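Ticket 1848: Statement export drops rows without warning

Status: Open (reopened by customer)
Product: Tremblay Ledger, web version
Site: Saltport office
Priority: Normal (customer asked for High)

Original report

When I export a customer statement to CSV, rows are missing from the file. There is no error, no warning, and the green "Export complete" bar comes up every time. I would like to know what it thinks it completed.

The account I used has more than 1000 lines for the year. On screen they all show up. The file stops early, and the closing balance at the bottom is still the right one, so anyone who only checks the last line will think everything is fine. I suspect that is why it hasn't been reported before, if it really hasn't.

I have already tried a different browser, a different computer, clearing the cache, and logging out and in again. I tried them all before writing because I know they will be the first four things suggested.

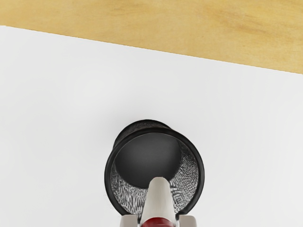
Opening the CSV in a plain text editor gives the same result as the spreadsheet, so please don't tell me it is a spreadsheet row limit. I printed the on-screen statement and ticked it off against the file line by line. It is a slow way to work, all paper and ballpoints, with a black wire-mesh pen cup on a white tabletop like the one shown doing more for our bookkeeping than the export button does. The gap starts in April. Everything before that matches to the cent.

First reply from support was an article called "Why is my export empty?" My export is not empty. I read the article anyway, and it tells me to check that I have selected a date range. I had.

Second reply asked whether the missing lines might be drafts. They are posted, and they have been for months. You can see that from the status column in the printout I attached the first time.
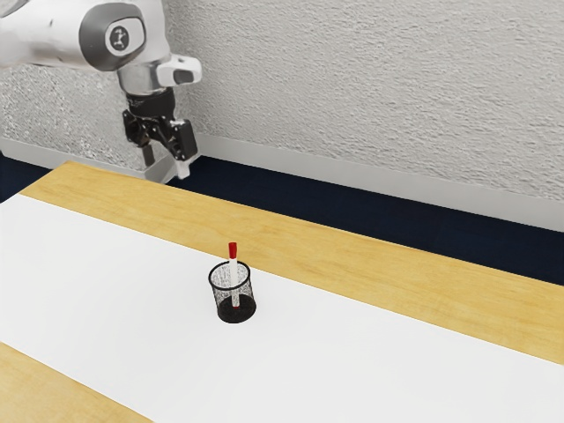
Steps to reproduce

1. Open Customers, then Statements.
2. Pick any account with a long history.
3. Set the range to the full year.
4. Choose CSV, leave "Group by month" checked, and click Export.
5. Compare the line count in the file with the count at the foot of the screen.

Expected: the two match.
Result: the file is short by 300 lines on the account I used. I ran it 3 times and the same lines were gone each time.

Also tried since the last update:

PDF instead of CSV — complete, but useless for what we need, which is loading the lines into Flornance for the reconciliation.

"Group by month" unchecked — complete. I want to be careful here, as I only ran it on the one account and I don't trust a fix I can't explain.

Smaller date ranges, one month at a time — complete, including April. So the data is there and the export can read it when it feels like it.
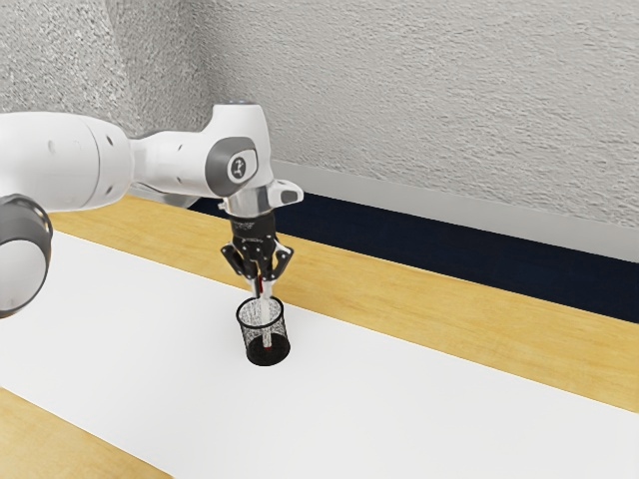

Plokau Support replied that the behavior matched a known issue with grouped exports, that a fix had gone out in the overnight update, and that the ticket would be closed if no further problems were reported.

I tested at 8:15 the next morning, before anyone else in Saltport had logged in. Same account, same range, grouping on. Still short, still the green bar. I don't doubt that something went out overnight, but it wasn't a fix for this. Please also tell me where the known issue is listed. I searched the status page and the release notes for "export," "statement," and "CSV" and found nothing.

Please don't close this again on a timer. I was given until noon to object to a reply that arrived at 10:40.

Update: support has now confirmed the fault on their own test account and says it comes from credit notes that were applied across two months. That at least fits with April, when we did a lot of those. I have asked for it in writing that the balances themselves are not affected. The reply says they "should not be," and I'm not signing off a year on "should."

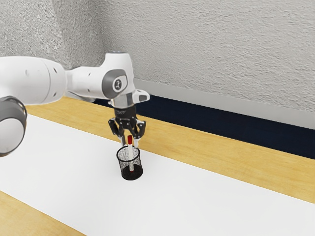 Is it safe to use the ungrouped export in the meantime?
So far it has matched the screen on every account we have compared, but compare the line counts each time before loading the file into Flornance. The grouping box checks itself again whenever the date range is changed, so set the dates first and uncheck it last.

Still waiting on

Written confirmation about the balances.
A list of which of our exports since April were short. Support says it isn't logged. The audit screen shows a file size for every export, so I find that hard to believe.
A warning message when the file and the screen don't agree. This was passed on as a "feature suggestion," and I have asked for it to be changed back to a bug.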